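Litia Two-Arm Table Clearing Cell

We're very fond of this one. The Litia pairs two white arms with black grippers over an ordinary table, and it will happily practise scraping, binning and racking all day long if you look after it kindly.

Looking after it
Wipe the gripper fingers every evening, and check the cable loops for rubbing – they need slack at every joint. Screws want a gentle nip up after 1000 cycles.

Setting the table
Bin and scraps board to the left, round tray in the middle, dish rack on the right.
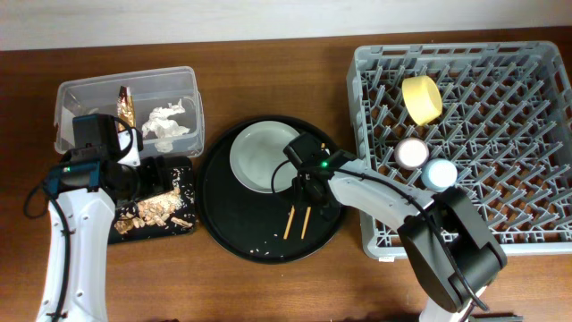

Spares
Finger pads, pack of 5, part 829. Sent out from Gelstead within 3 working days.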